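Voyle flat sheet, white, double: review after a few months

Reviewed by Hanna Piątek
Bedding and laundry

I bought two of these flat sheets to replace a pair of fitted ones that had gone at the corners. Voyle sells them singly or in twos, in white, stone and a pale blue. I went for white so that I could put them in with the towels. I paid full price and have no connection with the shop.

The short version is that this is a good plain sheet with a generous cut, it creases more than the packaging suggests, and I would buy it again for a bed that gets stripped often. I would look elsewhere for a guest room where you want everything crisp.

What you get

The sheet comes folded in a cotton bag with a drawstring, which I now use for pegs. There is one small care label sewn into a side seam and nothing printed on the fabric itself. The hem at the top is deeper than the other three, so you can tell which way round it goes in poor light. I found one loose thread on the first sheet and none on the second. I snipped it and it hasn't run.

The cotton is a percale and has that slightly dry feel when new. It was stiff for the first three washes. After that it softened and has stayed the same since.

Size

Our mattress is a standard double and on the deep side, and this was my main worry. The old flat sheets we had from Nonden barely reached past the sides, and whoever slept nearest the window woke up on bare mattress. The Voyle one tucks under properly on both long sides and at the foot. If you leave it hanging there is a decent drop all the way along.

Subira Kashindye, who has the same sheet in a king size, told me hers is a tighter fit and she has to choose between a good tuck at the foot or at the head. So if you have a king mattress with a topper on it, measure before you order.

Washing and drying

I wash both at 40 with ordinary powder and no softener. They shrank a little on the first wash, mostly in length, and there was still plenty left to tuck in. White has stayed white so far. I did have one accident with a new navy pillowcase that left a bluish patch near a corner, and it came out after a second wash with an oxygen bleach.

On the line they dry in an afternoon in reasonable weather. In the tumble dryer they do what every large sheet does and roll themselves round everything else, so I dry them on their own or with one towel. Take them out while they're still slightly damp and you'll save yourself some work later.

Creasing

The bag says "easy care". I would call it average care. If you fold the sheet straight off the line and leave it in the cupboard, the fold lines will still be there when you put it on the bed. The wide part in the middle flattens out well enough with a hand run over it. The hem is the stubborn bit and keeps a ripple unless you iron it.

I do iron the top hem, because it shows when it's turned down, and I leave the rest. The iron is an old Clarkex on the cotton setting with steam, and the marks come out quickly. My sister-in-law Barbara irons the lot and says it takes her no longer than her previous sheets did.

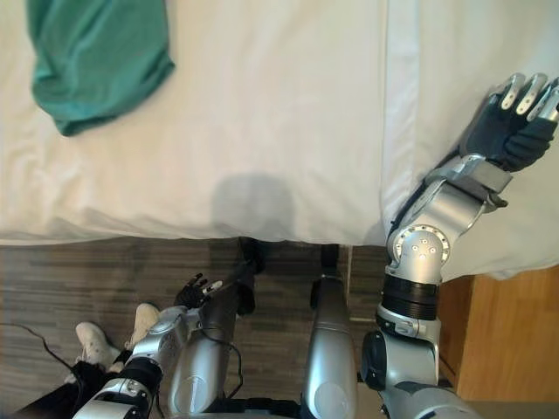 Making the bed with it

A flat sheet takes more effort than a fitted one and there's no getting round that. I shake it out from the foot end, pull it square, and then go along each side smoothing from the middle outwards. Clothes left on the bed slow this down, so clear them off first.

This one has enough weight to drop where you put it and doesn't float off to one side like a thin sheet. A long fold running towards the edge of the mattress usually means one corner has been pulled further than the other. Lift that corner, let it fall again and it mostly sorts itself out.

Once tucked it stays put. I turn the corners in hospital style and they last until wash day. My husband Przemysław just shoves his side under and that comes loose after a couple of nights, as it would with any sheet.

Comfort

It's cool to lie on, and we were glad of it through July. It isn't silky, and if you're used to sateen you may find it a bit plain at first. There has been no bobbling so far, even where feet go. The white is fairly bright and not at all see-through over our cream mattress protector.

Good points
Generous cut on a double
Deeper top hem
Stays white with normal washing
Softens after a few washes

Less good
"Easy care" is optimistic
Some shrinkage on first wash
King size may be tight on a deep mattress
No spare pillowcases in the same fabric when I looked

I compared it with the Nenura sheet, which a neighbour lent me for a week. The Nenura is softer from the start and a bit thinner, and it moved about more in the night. If you don't tuck your sheets in at all you may get on better with the Voyle for the weight alone.

Four out of five. I have since ordered a third one in stone.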